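Four hand-held grippers and one question the brochures skip

The pitch for hand-held grippers has been the same for a couple of years. Skip the robot arm. Put a jaw and a camera in a person's fist, send that person off to do chores, and let the recordings teach the machine later. It is a cheap idea and a good one. Whether the tools are any good is another matter, and the makers have been shy about letting anyone compare them side by side.

So we borrowed four of them in July and used them in an ordinary apartment. The Masura is the light one. The Zindside is the expensive one, at $3,104 with its charging dock. Tuominen sells a kit you bolt together yourself for $714, and Esard lends its tool only to labs that sign a form, which took longer to arrive than the hardware did.

The apartment matters. Every demo reel we were sent takes place on a clean bench with a foam block in the middle of it. Homes have bed sheets, see-through tubs, black clothes on gray carpet and very little empty space. If a tool is meant to collect the mess of real life, it should be tested there.

Our first complaint is about play in the linkage. Scissor-type jaws close neatly when new, and all four makers quote a closing error measured on day one. We put each tool through 11 sessions and then checked the tips again. The Tuominen had loosened enough to feel with a thumb. The Zindside had too, which was harder to forgive at the price. Masura's tips still met squarely, though its trigger had begun to squeak.

The second complaint is the view. A camera mounted behind the jaws gets a fine look at the jaws. With the tips shut, the linkage arms and their brass eyelets take up a good share of the lower picture, and anything the tool comes close to ends up soft. A lime-green plastic container beside the gripper fills the upper right corner and is partly out of focus, and that is the very thing a person might be about to pick up.
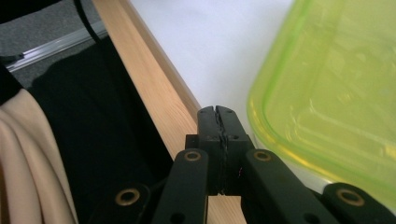

What the numbers leave out

Esard's sheet says its tool can log 44 grasps in a session without a lost frame. We have no reason to doubt it. We would just like to know what was being grasped. A count of grasps says little about whether a policy trained on them will ever fold a sheet, and when we asked for results on soft or clear objects we got a link back to the same sheet.

Zindside was more open and sent raw logs. They were tidy, and almost all of them came from one kitchen.

None of this makes the tools useless. Masura's is comfortable for a long afternoon, and we would take it over the others for that alone. Tuominen's kit can be fixed with a screwdriver, and at that price a lab can buy spares. But "robot-ready data," a phrase that shows up in three of the four brochures, is a promise about a robot, and no arm was offered to us to check it on. We have asked all four companies for one. Masura has agreed in principle and has yet to name a month.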